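Gallery > Play Corner > The Kitchen Table

Reading time: 4 minutes

News Gallery Borrowing Opening hours Contact

The Toy Kitchen on the White Table

Many families at the Trimbridge toy library ask which kitchen things we have, and which of them can go home in a bag. I have put three views of the white table on this page, and after them some notes on the pieces, how we wash them and how to borrow them. Click on a picture to see it larger.

The plate, the peeled banana, the half orange and the strawberry, with the mint-green colander further down the table.

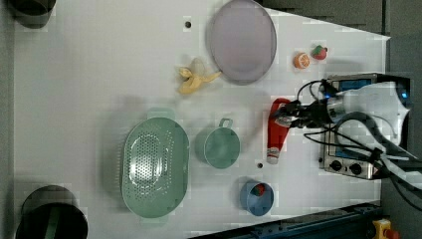
The toaster oven at the right side, and one more strawberry in the blue bowl near the bottom.

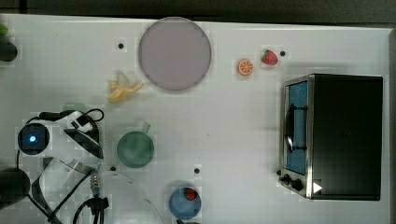
The ketchup bottle lies in the colander. Its cap is pointing down. 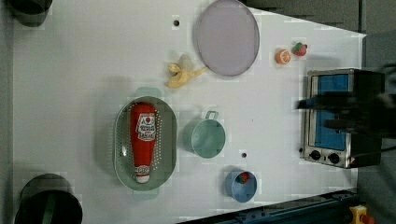 The food

The banana is the piece that children take first. It is made already peeled, so it can be served at once, and small children who cannot open the other kind are not disappointed. We had before a banana in three slices that held together with sticky tape, and the middle slice was lost so often that I stopped to look for it.

The orange is only a half. Please do not search for the second half in your bag, it does not belong to our set. Obadia Makori, who opens the room in the mornings, uses it when he plays breakfast with the two-year-olds. He presses it over a cup and makes a very long noise, and then everybody must drink.

Strawberries are small and they travel. Look inside the cups and bowls before you close the box. If you find a strawberry at home some weeks later, you can put it through the letter slot in the front door, also when we are closed.

The ketchup bottle is for pretend sauce only. Last June one child filled it with water from the tap, and it was a week before I trusted the inside of it again.

Plates, cups and the colander

The large plate is kept for the table, and it is not lent out alone. We tried that and it came back after the summer holidays. If you would like a plate at home, ask for the picnic box, where there are smaller ones in the same kind of soft colour.

The colander is good for much more than pasta. In the play corner it has been a hat, a bed for a bear and the roof of a garage. Felicidad Manalo told me that her daughter carries all the shopping in it, and that she bought a real one for her own kitchen in nearly the same green, so now there are arguments about which is which.

Green pieces go in the green box and blue pieces in the blue box. We tried first to sort by use, with the drinking things in one place and the cooking things in another, but the children did not agree with us about what is for drinking. The colours are easier for them, and the tidying is finished before the parents have their coats on.

The toaster oven

The oven stays in the room. It is the largest of the kitchen pieces and does not fit in the lending bags. It is a favourite for waiting: something goes in, somebody turns a knob, and then there is a discussion about whether it is ready. Older children like to say a time. "Ready in 500 minutes" was the longest one I heard.

Please do not put wet things into it. The door is cleaned with a dry cloth only.

Washing

Everything that is food, plate or cup is washed in warm water with a little normal washing-up liquid. Do not use the dishwasher, even if yours has a gentle programme. I was sure about mine too, and I lost a good green pepper in it.

Let the pieces lie on a towel until the next morning before you pack them. Hollow pieces keep water inside for a long time. Shake them close to your ear and you will hear if there is some left.

For marks of felt pen I use a paste of baking soda and a soft toothbrush. Maribeth Cruzado recommends sunscreen cream for the same purpose, and she is right that it takes the ink away, but it must be washed twice after that or everything smells of the beach.

How to borrow

A kitchen box holds 12 pieces, and the list is glued inside the lid. You may keep it for 10 days. The deposit is 60 crowns, which you get back when the box is returned, and we do not take money for a lost strawberry. For a lost pan we do.

There are two kitchen boxes, named after the old suppliers whose labels are still on them:

- Grarura: fruit, cups, a small pan, one colander. Good from two years.
- Lomirano: vegetables, bread, plates, a rolling pin. Some parts can be cut with the toy knife, so better from three years.

If both are out, write your name on the sheet next to the door. Gerardo Mangubat looks at it in the evening and sends a message to the next family.

What we are looking for

We would be glad for a toy kettle, an egg box with eggs, and a second ketchup bottle, or a mustard one. Used pieces are welcome when they have no cracks. Please no pieces with batteries, and nothing with magnets. Cloth food we can unfortunately not accept this year, as the cupboard for textiles is full to the top.

The bakery Đorđević has promised us a pile of its paper bags for the shop corner, so you do not need to bring bags.

If you have a question about a piece which you see in the gallery, write to me and say which picture it is. I answer normally in the evening.

Ľudovít Ševčík
Page updated 7/15/23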